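# Sorting at the Belt: Notes on Setting Up a Small Packing Station

The past 4 months at our workshop have been devoted largely to one question: how finished parts should be put away once they leave the belt.

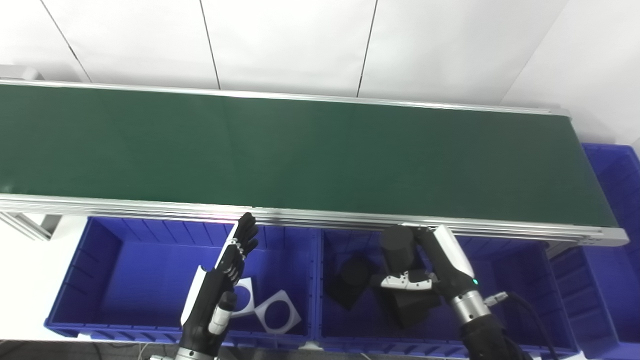

*The green belt and the blue bins, with white square plates in the left bin and black parts in the right.*

Readers of this blog will recall that the Birnia order was completed in July. It comprised 3,222 pieces, and it exposed several weaknesses in the way the packing room had been arranged. Parts were placed in whatever container was nearest. Labels were written after the fact. On two occasions a carton was opened again at the door so that its contents could be checked against the packing slip. The order was delivered in full, but the final week was longer than it needed to be.

## Bins before cartons

The principal change is that nothing now goes directly into a carton. Parts are first gathered in open plastic bins, one kind of part to a bin, and they remain there until the slip has been read and initialed. I had resisted this arrangement on the grounds that it adds a step. It does add a step, and I have withdrawn the objection.

The bins are bright blue. Color was not a consideration at the time of purchase, but it has proved useful. A white plate is easily seen against blue, and so is a black part, although the darker pieces cast shadows that can hide a small item behind them. Anyone emptying a bin of black parts is asked to run a hand along the bottom before setting it aside.

The square plates with the large round opening require a further word. They do not stack neatly when dropped in, and one will often come to rest leaning against the side of the bin. This is acceptable for short periods. For storage overnight they should be laid flat with paper between them, as the corners mark easily. The Ronero plates are to be kept apart from the Kan plates at all times; the two differ by 2 millimeters across the opening, and they cannot be told apart by eye.

## Placement

Bins are kept side by side in front of the belt, close enough that a part may be moved without a step being taken. An additional bin stands at the end of the belt. Its purpose has been debated. At present it receives anything that cannot be identified at once, and it is to be emptied before lunch and again at closing. It should not become permanent storage — a fate that has already befallen one shelf and most of a cabinet.

The rails along the belt are wiped down weekly. Dust settles in the grooves of the near rail, and a narrow brush serves better there than a cloth. The white wall panels behind the belt are cleaned monthly, with attention to the seams.

## Matters outstanding

Bin labels remain unsatisfactory. Adhesive labels leave a residue, and card labels go missing. A set of 40 clip-on holders has been ordered from Gramura and will be tried on the front rims when it arrives.

The height of the work surface is also under review. It suits a person of average height who is standing, and it suits very few people who are seated. A stool has been brought in for the afternoons, and a second will follow if the first is used.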